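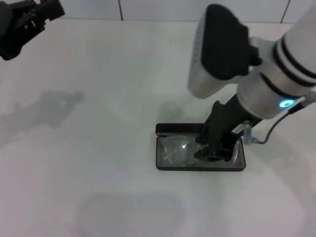 Litham Hall kitchen and side rooms – spring safety check
Checked by Nithin Nair on Tuesday, April 15, 2025, with Joni Räsänen holding the ladder and the other end of the tape

Thank you to everyone who cleared their shelves beforehand, it made the morning so much easier than last year!

1. Fire exits clear: Yes. The back door sticks a little when you push it low down, so please push near the bar until Plustetside can come and plane the bottom edge.

2. Extinguishers in date: Yes, both. The one by the hatch had crept behind the coat stand again and I have put it back on its hook.

3. Fridge temperature log: Partly. There are 15 days filled in very nicely and then a gap. A pen on a string has been added, which I hope will help.

4. Walls and paintwork: Pass, with a note to look again in May. 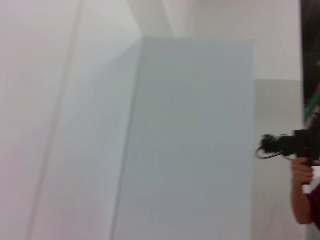
Item 4: pale wall with a faint slanting line, seam or shadow.

5. Hot water at the sinks: Yes, though the left tap takes its time. Let it run while you find a tea towel.

6. First aid box: Short of plasters and the small scissors. Joni has ordered more from Annamalai, and they should be with us next week.

7. Electric meter reading: 2,735. Last reading was 1,687, and we did have the heaters on for the whole of the Zaltholm supper, which was a lovely evening and worth every penny.

8. Stacking chairs: 17 looked over. Two have loose feet and are in the cupboard with red tape round them – please leave them there, however busy it gets.

Still to do: door, plasters, fridge log.
Signed: N. Nair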